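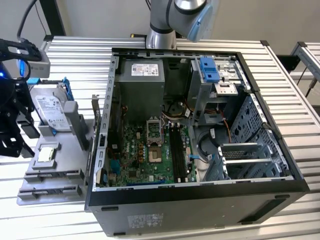

Progress reports

Stastbridge Reuse Shop: mid-year report to the Tallatance Fund
From: Marlene Rangel, shop manager
Covers: spring up to the end of August

Sorry for the note form, we are mid stocktake and I wanted to get it to you before your panel meets. Spreadsheet to follow separately. Headings are the ones on your form, apart from Transport, which didn't fit anywhere.

Where we are overall

Shop open, trading, rent paid. Takings up on last year in every month except June, when the road outside was dug up for the gas main and you couldn't get a pram past, never mind a wardrobe. July made up most of it. August has been good, students and people moving before the schools go back.

We collected from 260 households in the period. Target in the bid was lower than that so I'm pleased, though it does mean the back store is fuller than I'd like. More on that under Problems.

Two paid posts filled as planned. Both part time. The workshop post took two rounds of adverts, the first got hardly any replies and I think the hours put people off (we'd put Saturdays in as compulsory, have since changed it to alternate Saturdays). Started in May instead of April. The underspend on wages is down to that and nothing else.

Furniture

Still the bulk of what we do. Beds, drawers, dining tables, sofas with the fire label still on. No label, can't sell it, and we are still turning away good sofas at the door every week for the sake of a bit of cloth someone cut off because it itched. Have put it in capitals on the collection form now. Fewer wasted trips since.

What sells: small tables, bookcases, single beds, anything you could call a desk. What doesn't: big dark wardrobes, corner units, glass fronted cabinets. We've stopped taking corner units altogther. The sanding and painting afternoons have turned a few of the dark pieces round but it's slow work and the paint isn't cheap. One sideboard took three goes because the old wax kept coming through. Sold in the end to a couple from up the hill who want another to match. We haven't got another to match.

Starter packs for people moving into empty council flats: bed, table, chairs, pans, bedding, curtains where we've got them. This was the part of the bid your assessor asked most about. The housing office refers, we deliver within the week if we can. 12 packs out so far. I'd expected more by now but the referrals come in lumps, nothing for three weeks and then four on a Monday. Cookers remain the gap. We can't do gas and the electric ones that come in are mostly past it. Have asked the housing office whether they could fund new two-ring hobs from their side, no answer yet, will chase.

White goods and electricals

Washing machines are going well. Door seals, pumps, brushes, that's most of what goes wrong. We have an account now with Kneževič for parts, which has brought the wait down from a fortnight to a few days, and they take unused bits back, a big help when you've guessed wrong on a pump. Everything is safety tested and carries a sticker with the date on. We give a two month guarantee. A handful of machines have come back under it, mostly a bad hose or a machine that hadn't been levelled, and we now level them on delivery instead of leaving a leaflet.

Fridges, no. Still can't, not without somebody who holds the gas certificate. Looked into the course and it's more than the training line will stretch to. Would like to talk to you about that for next year.

Small electricals: kettles, toasters, lamps, hair dryers. Honest view is they take as long to test as they're worth, but people come in for them and leave with a chair, so we carry on.

Computers. Small line in the budget, small line here. Desktop towers come in from office clearances mainly. Memory and processors come out of the ones not worth saving and go in the spares drawers, cases go for scrap metal. Drives are wiped or drilled, and the donor gets a slip to say which. The rest get cleaned up and sold cheap or go out with a pack if there's a child of school age in the house. Laptops are what people ask for and we hardly ever get those. That's all on computers.

Bikes

Better than hoped. Children's bikes fly out, can't get enough of them between Easter and the end of July. The swap scheme (bring the small one back, get money off the next size) has started to work now that the first lot have grown. Adult bikes slower, too many mountain bikes with seized gears and not enough plain ones with a basket and mudguards.

Puncture and brakes class runs on the first Sunday of the month in the yard. Free, tea provided. Rained off once. Mostly parents and kids. One lad has come to every one and is quicker at tyres than I am.

Sewing room

Opened in June, later than planned because the electrics had to be done again. The sockets had been put at skirting height and the landlord's electrician wanted them at table height, fair enough, but it cost us three weeks and the difference came out of contingency.

Thursday evenings, 8 places, full every time, with a list. Curtains taken up, zips, school trousers, one wedding dress let out with great care. We've had requests for a daytime group from people who don't like being out after dark and I think come October that will matter more. Would need a second person to lead it. Nobody lined up yet.

Machines holding up all right apart from the overlocker, which eats thread and temper in equal amounts.

Transport

The van. You'll remember we budgeted to lease. The lease firm pulled out in March and we've been hiring by the week from Fomex instead, which costs more per week but has no penalty if we stop. They swapped it the same morning when the clutch went. Net effect on the transport line is a small overspend, offset by the late start in wages. I'd like your ok to move the money across, it is within the amount your terms allow without a formal change but I'd sooner ask.

Collections three days a week, deliveries two. Route planning is still me with a map and a highlighter on Sunday evening. Have looked at software. It wanted to send us over the level crossing at school time.

Parking outside is a sore point, we've had one ticket, appealed, won.

Money

Headline figures in the spreadsheet. In words: wages under, transport over, premises on budget except for the sewing room electrics, training hardly touched, sales income ahead. Waste costs are up. The tip has put its trade rate up and we pay for everything we can't sell, so every poor donation costs us twice, once in diesel and once at the gate. Have started asking for photos before we collect. Some people don't like it. It has helped though.

The gift aid backlog is done, finally. Forms had been filling a shoe box since before I started.

Problems

Space, mainly. Back store is full to the door by Friday most weeks. We've been offered the unit next door at a reduced rent for a short let, but it has no heating and the roof wants looking at. Surveyor's been, waiting on the report. If it's just gutters I'd be minded to go for it. If it's more than gutters, no.

Damp in the store in the wet spell at the start of May. Lost two mattresses and some books. Pallets under everything now.

Card machine drops out when the signal goes. We lose sales over it, people say they'll come back with cash and don't. New provider booked for next month.

Complaints: two formal. One was a chest of drawers delivered to the wrong side of a semi, put right same day. The other was about the price of a table and I don't think we'll ever agree on that one. Both logged.

Comments from customers (from the book by the till)

"Bed came when they said and they took the old one down the stairs."
"Could do with the prices written bigger."
"Lovely lamp. Please open later on a Wednesday."

We have made the prices bigger. Wednesdays still under discussion.

Next six months

Daytime sewing group if we find a leader.
Decision on the unit next door, will let you know either way before we sign.
Winter bedding appeal, starts once the clocks change.
Hobs for the starter packs, as above.
Second run of the flat-pack course, the first one was over subscribed and we ran out of allen keys.
New shelving in the store, quotes in, middle one looks sensible.
Annual test of the ladders and the sack trucks. Overdue by a few weeks, booked.

What we need from you

An ok on the transport and wages move, by email is fine.
A date for your visit. Any day but Monday, we're shut Mondays and the shutters are a two person job. Mornings are best if you want to see the van loaded, afternoons if you want to see the shop busy.
A copy of the new logo, the one we've got comes out fuzzy on the A-board.

Receipts are scanned up to July, August's are in the tray and will follow with the spreadsheet.

Marlene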